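Night Noise in Walthorpe: What Keeps First-Years Awake?
Second-year group project, Environmental Health

Why we chose this

Everyone in our seminar group had a story about noise. Mine was a bin lorry that reversed under my window at ten past five all through first year. When we were asked to pick a local problem we could measure ourselves, this won by a mile, and I'm so glad it did, because sound is a wonderful thing to study. It bounces, it leaks through vents, it changes with the weather, and two people in the same corridor can disagree completely on whether last night was loud.

We wanted to find out which noises wake students in shared housing, and whether the loudest streets are also the ones where people sleep worst. We guessed yes to the second part. We were mostly wrong, which turned out to be the best bit of the project.

What we did

We picked four streets in Walthorpe: Balaskas Row, Mill Lane, Station Approach and the lower end of Orchard Hill. All of them have a lot of student lets. Station Approach is on the bus route to Tilosbridge and has late takeaways, Orchard Hill is nearly silent after nine, and the other two sit in between.

We put a one-page questionnaire through doors and into pigeonholes, 732 in all, and got 325 back. We were thrilled with that! It asked what had woken people in the past week, when it happened, whether they got back to sleep and whether they slept with the window open. There was also a blank box for anything else, and people really went for it. One reply continued on the back, with a small drawing of a seagull.

For the sound levels we borrowed two handheld meters from the department and took readings at the kerb between eleven at night and six in the morning, in March. We ended up with 781 readings we could use. We threw out any taken in high wind or when one of us was talking (there were more of the second sort than I'd like to admit).

What we found

Station Approach was the loudest street by a clear margin, as expected. The surprise was that people living there did not report the most waking. That was Orchard Hill, the quiet one!

Once we looked at the questionnaires side by side with the readings, it began to make sense. On Station Approach the noise is steady. Buses, voices and extractor fans all blend into one long hum that fades slowly after two. On Orchard Hill there is almost nothing, and then a car door slams. The peak was often lower than an ordinary moment on Station Approach, but the jump from the background was far bigger, and the jump seems to be what people notice.

The causes people named most often came from inside the building. Doors came first, especially heavy fire doors with stiff closers. After that it was footsteps overhead, then plumbing, then people talking in the street. Traffic came below all of those, even on the bus route. My bin lorry was hardly mentioned, so perhaps it was personal.

People who slept with the window open did not complain more than those who kept it shut. We can't say why from our data. They may simply be the people who are less bothered by noise in the first place, and we should have asked about that.

Problems with the method

Our meters stood at the kerb and our sleepers were indoors, often at the back of the house. That is the biggest weakness, and if we ran it again we would ask a handful of households to let us leave a meter on a landing overnight. We also had replies from people who were keen to complain, and probably missed plenty who sleep like logs. Our readings were bunched before two o'clock, since staying up until six on a cold pavement is harder than it sounds in a planning meeting.

Asking people to remember a whole week was a mistake too. A diary by the bed, filled in each morning, would be much better.

What could be done

Adjusting a door closer is a short job, and soft strips on the frame are cheap. We would love to see a landlord try this in one house and let us ask the same questions before and after. The Zilton housing office has our full tables and street maps, and we have offered to help them word a short note for tenants on reporting slamming doors.

We would like next year's group to take the indoor readings on. The meters are easy to learn and the streets are a pleasure at four in the morning, once you have proper socks. 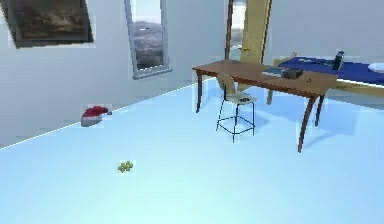 Ikhsan Rahman
Report editor, night noise project group

Ikhsan is a second-year student and took most of the readings on Orchard Hill. Despina Theodorakopoulos designed the questionnaire and drew up the tables. Copies of the blank questionnaire can be collected from the department office in Walthorpe by anyone who wants to try it on their own street.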